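Brorkdale Kitchen Cell, progress report to Bindania
Period: June
Prepared by: Renata Olivares

In this period the work was mainly maintenance of the arm and its gripper. I report first the repair, then the setup, then what remains open.

The gripper was closing with a delay after long runs. We opened it, cleaned the finger joints and changed the two finger pads. The arm had then 3,729 cycles since the last service. Our plan from the beginning was to service every 2,000 cycles, so we were late, and I take this on me. The counter now sends a message to both of us before the limit.

After the repair we calibrated the height of the gripper again, with the saucepan and its glass lid on the white table. The lid is the most difficult part for us. If the height is wrong by a little, the fingers press on the glass.
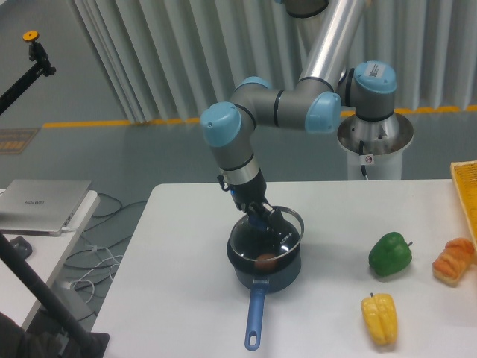

Brenda Ulloa asks that the height check be repeated after every change of finger pads, and that the result be written in the service log with the date and initials. I agree with her, and the log has a new column for it.

The check takes 15 minutes. We have done it eight times and the values stay inside the tolerance.

Still open: the spare pads ordered from Wilau did not arrive, and the cable on the pedestal needs a better fixing. For the fixing I ask your approval to use the small parts budget.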